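Bench Safety Checklist: Colored-Liquid Transfer Table, Dudden Demonstration Room
Posted in: Lab Housekeeping > Walkthroughs
Inspection date: Oct 5, 2019
Form used: Promska short form, revision 3

Scope: one white tabletop, its racks, tubes, beaker and cup, and the floor within reach of it. Storage shelves and the sink are on a separate form.

1. Work surface
Status: OK
White top, no stains noted, no chips along the front. Glassware is kept toward the middle. The paper cup with the blue band counts as bench equipment for the session and must not be used for drinks. Comment: write WASTE on it with a marker. A cup that looks like a coffee cup will sooner or later be treated as one.

2. Racks and tubes
Status: OK with comment
Clear plastic racks, tubes held upright. At the first check the left rack held one cyan-blue and one red-orange tube, and the second rack held one orange-red tube. The two reds are close enough in shade to be confused under room light. Label by content, on the tube, before filling. The beaker was empty at this point.

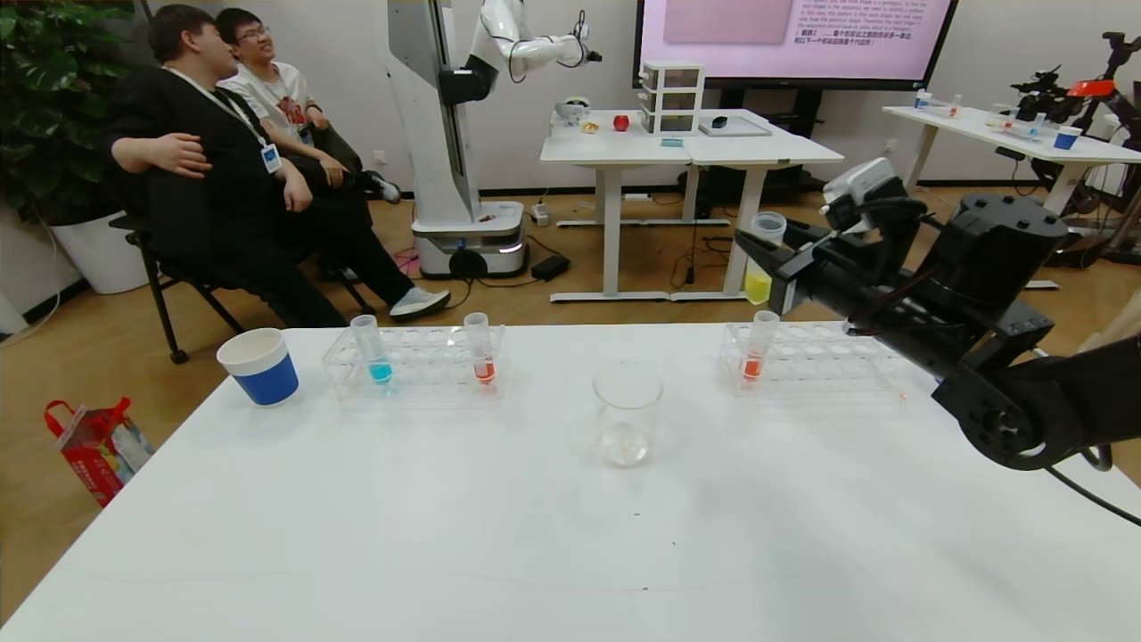 3. Floor and walkways
Status: Action required
A red and white paper gift bag was on the wood floor at the lower left. Bags go on the coat hooks. Adapter and power strip under the rear tables are on the floor among cables — raise the strip and tie the slack. Assigned to Mkhize, due before the October review.

4. Seating
Status: OK with comment
Chairs behind the table are acceptable for observers. Observers keep their hands and ID lanyards off the bench while tubes are open. Eye protection is not required for food dye in water, but the room sheet should state this.

5. Open containers
Status: Action required
At the other check the beaker held a layer of yellow liquid and a conical tube stood upright at the left end of its rack with a little red in the tip. The cup was to the right of that rack. No container on this table should exceed 200 mL, and any beaker with liquid in it stays at least 11 inches from the edge. Small tubes at the left edge of the table should be moved inward with their holder.
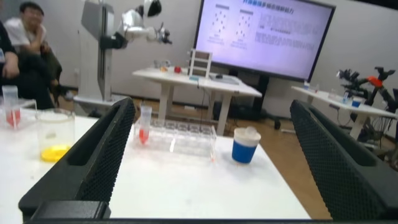 Karabo Ndlovu replied that the labeling rule in item 2 should cover beakers as well, and that the Cunatitz room has used tape on the base for around 29 sessions with no mix-ups. Tape on the side peels when the glass is rinsed.

Response: accepted. Item 2 will read "tubes and beakers" in the next revision. Tape color is left to the room.

6. Sign-off
Items 3 and 5 remain open. Items 1, 2 and 4 closed with comments. Recheck the floor first.

Tags: bench safety, test tube racks, spills, checklists
3 comments | 11 shares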